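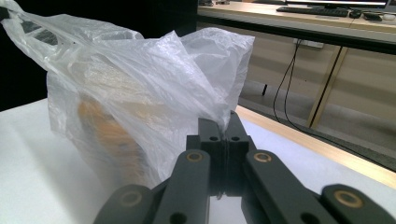
Widcombe hand gripper, pads closed on the corner of a thin plastic bag

Home Kits Spare parts Build notes Contact

April
By Helju Vasiliauskas

Widcombe Hand Gripper – kit for home and shared workshops

The Widcombe is a two-finger gripper which you hold in your hand and close with a trigger. We designed it in the Stallenen workshop for people who build their own arm at home and want to try a grasp by hand before they write any motion for it. The same linkage can later be bolted on the arm, so what you learn with the hand version is still valid.

The fingers move on flat dark links with brass-colored bushings at the pivots. The first version had plain holes, and after one winter of use the pads did not meet straight any more. Vilgot Forsberg made the drawing again with bushings and we have kept that drawing. Please press them in with a vise, slowly. A hammer will make the hole oval.

The pads are rectangular, with a squared top and a small screw hole in the face. They are sold also separately, as they are the part that gets worn.

What is in the kit

Links and finger pads, printed and cleaned
Bushings, pins and screws
Handle in two halves, with trigger and return spring
Mounting plate for a small camera
Printed build guide, English or Swedish

Opening between pads: 100 mm
Time for the build: one evening, if the handle fits well at the first try
Tools you need: hex keys, small vise, fine file

Thin bags and other soft things

Most questions we receive are about plastic bags. The film is thin, it slides away, and when the two pads are not parallel it only folds around them. Take a corner or a gathered part, close the trigger fully, and check the seam between the pads from above. If you see light at the top and not at the bottom, loosen the two inner links by a quarter turn and close again. Randi Lundgren has written a longer text on this adjustment in the build notes.

For packing and unpacking we recommend two grippers, one for each hand or one for each person. One takes care of the bag and the other takes the object. With a bottle it is best to grasp at the neck, where the jaw can go around.
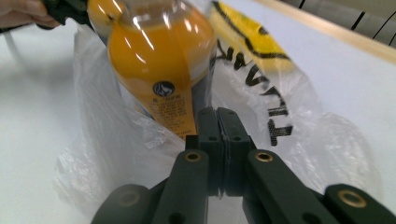 Two grippers at the table: one at the neck of a drink-colored orange bottle, the other with its pads closed below the label

A full bottle is near the limit for the standard spring. It can be held, but your finger becomes tired, and we sell a stiffer spring for those who do this often. Do not leave the trigger tied closed overnight – the spring will lose force.

Prices

Parts only, without handle: $89
Complete kit: $279
Stiffer spring: $6

The parts-only set is meant for people who have already a handle from our older Drandero model. The holes are the same. If you are not sure which model you have, write to Teresa Lobo with the length of the handle in millimeters and she will answer you.

Shipping is from the Stallenen workshop. Kits are packed when the order comes, so please allow a few days before you ask for the tracking number.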